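How to Organize a Two-Door Refrigerator in a Small Kitchen 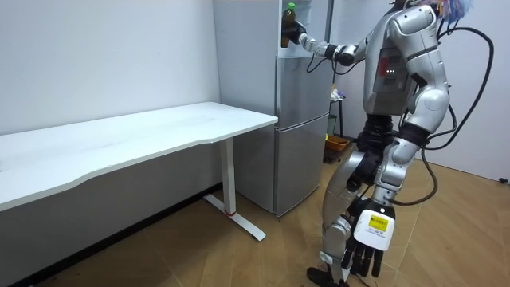
A brown bottle with a green cap in the upper compartment. Tall bottles need the most headroom, so plan their spot first.

A refrigerator with one door above the other looks simple to organize, but the two compartments do different jobs, and most of the trouble comes from treating them the same. Things get put wherever there is a gap. After a month the tall bottles are in front of everything else and the mustard has been bought twice.

These steps are for a refrigerator in a small room, where there is little counter space to unload onto and the doors may not open all the way. Models differ. On some the freezer is on top, and on others it is on the bottom. The steps below assume the fresh food is in the upper compartment. If yours is the other way around, swap the two sections and keep the rest.

Set aside an afternoon. The cleaning goes quickly. Deciding what to keep is what takes the time.

What you need

A cooler or two insulated grocery bags
Ice packs
Dish soap and warm water
Baking soda
Two clean cloths and a dry towel
An old toothbrush
A tape measure
Masking tape and a marker
A refrigerator thermometer
A trash bag and a box for recycling

You may want a few bins, but don't buy them yet. I bought a set of clear Kellau bins before I measured anything, and they were too deep to let the door close. They hold light bulbs in the hall closet now.

Step 1: Pick the right day

Do this right before a big grocery trip, when the shelves are at their emptiest. Don't start with a full load of groceries on the floor.

Clear the floor in front of the refrigerator. In a small room this matters more than it sounds like it would. You will be standing there with both doors in use, and you need a place to put your feet and a place to put the cooler. Move chairs and rugs out. If there is a table nearby, clear it and spread the towel on it for the wet shelves.

Step 2: Take out the cold food first

Put the ice packs in the cooler. Move meat, fish, milk, eggs, and leftovers into it and close the lid. Perishable food should not be out of the cold for more than two hours in total, and the cooler gives you a margin.

Next take out the condiments, jars, and bottles. Stand them on the table with the labels facing you. Grip tall plastic bottles around the body and not by the cap, and check that the cap is tight before you tip one to get it past a shelf.

Leave the freezer alone for now. Keep its door closed until you are finished with the fresh food side.

Step 3: Sort

Go through the jars and bottles one at a time. Check the date. Open anything without a date and look at it.

Throw out anything moldy, anything leaking, and any leftovers you can't put a date on. Empty old dressings and sauces into the trash before you rinse the containers.

Combine duplicates only if they are the same product and were opened close together. Otherwise use up the older one first and put it in front.

Some things don't need to be cold at all. Unopened bottles of soda, unopened ketchup, most vinegars, honey, and peanut butter of the ordinary kind will keep in a cupboard. Moving these out made more room in my refrigerator than any bin did. Read the label if you are unsure. "Refrigerate after opening" means the unopened one can stay in the pantry.

Step 4: Wash the inside

Take out the shelves and drawers that come out easily. Let glass shelves warm up to room temperature before you put them in warm water, or they may crack.

Wash them with dish soap, rinse, and stand them on the towel. For the walls, mix two tablespoons of baking soda in a quart of warm water and wipe from the top down. White interiors show every drip, which is useful. Go over the ledges that hold the shelves and the seam at the back where crumbs collect.

Use the toothbrush on the door gasket. Pull the folds open gently and clean inside them. Dry the gasket well. A dirty gasket doesn't seal, and the motor runs more than it needs to.

Don't use bleach or scouring powder on the liner. It scratches, and the scratches hold dirt.

Step 5: Measure before you put the shelves back

People skip this step, and then they spend a year laying bottles on their sides.

Take the tallest bottle you buy regularly and measure it with the cap on. Add an inch. That is how much space you need between the shelf it stands on and whatever is above it. You need the extra inch because you have to lift the bottle slightly to get it over the lip of the shelf and over shorter items in front.

Set one shelf for that height. It doesn't have to be the full width. If your refrigerator has half shelves, set one half high and one half low, and keep bottles on the tall side only.

Then measure the depth from the back wall to the inside of the closed door bins. Write it on a piece of masking tape and stick it inside a cupboard door. Take the number with you when you shop for bins.

Step 6: Load the upper compartment

Top shelf: things that are ready to eat and things you reach for every day. Drinks, yogurt, leftovers in clear containers. If this is also your tall shelf, stand the bottles at one side in a row from front to back, so taking one out doesn't mean moving three.

Middle shelf: eggs, cheese, deli meat, and whatever you are cooking with this week.

Bottom shelf: raw meat and fish, on a rimmed tray. A leak here can't drip on anything below except the drawers, and the tray should stop that too.

Drawers: leafy vegetables in the high humidity drawer, most fruit in the low one. Keep apples away from the greens.

Door: condiments. The door is the warmest part, so it is a poor place for milk and eggs even when there is an egg tray molded into it.

Leave some space between things and don't block the vents on the back wall. Food pushed against a vent can freeze, and the shelf below it stays too warm.

If several people use the kitchen, put the shared drinks at shoulder height where everybody can get to them, and give small children's snacks a spot on a lower shelf.

Step 7: Do the lower compartment

If the lower compartment is a freezer, work fast. Move the contents to the cooler, wipe out loose frost and crumbs with a barely damp cloth, dry it, and reload.

Stand flat packages on edge like files. Freeze soups and sauces flat in bags first, then stand them up. Write the contents and the date on each one with the marker. Everything red looks the same when it's frozen.

Put the oldest things in front. Keep ice and ice packs in one corner.

A freezer does better full than empty. The fresh food side is the opposite and needs air moving through it.

Step 8: Check the temperature

Put the thermometer in a glass of water on the middle shelf and leave it overnight. It should read between 35 and 38 degrees Fahrenheit in the morning. The freezer should be at 0.

If the kitchen is warm, or the refrigerator is tight against a wall, check again in a few days. Mine needed a small adjustment in October, when the heat came on in the building.

Step 9: Wipe the outside

Brushed finishes have a grain. Find which way it runs and wipe in that direction with a soft cloth and a little dish soap, then dry right away. Recessed handles collect more grease than you would think. Run the toothbrush down the length of each one and wipe it out with the corner of the cloth.

Keeping it that way

Wipe the bottle shelf when you bring in groceries. Most rings come from drips down the side of a bottle, and they come off easily the same day.

Put new things behind old things.

Go through the door once a month. It fills up first.

Common questions

Can I lay bottles on their sides to save space?
For a sealed bottle, yes. Once it has been opened, stand it up. Screw caps on plastic bottles leak slowly, and you won't see it until it reaches the drawer.

The doors hit the wall. What can I do?
Look in the manual under "reversing the door." On many two-door models the hinges can be moved to the other side with ordinary tools. Take everything out of the door bins before you start, and get someone to hold the door.

Do I need to unplug it?
You don't for a normal cleaning. If you are defrosting or pulling the unit out from the wall, unplug it.

Posted by Kazimiera Zawadzka, December 19, 2020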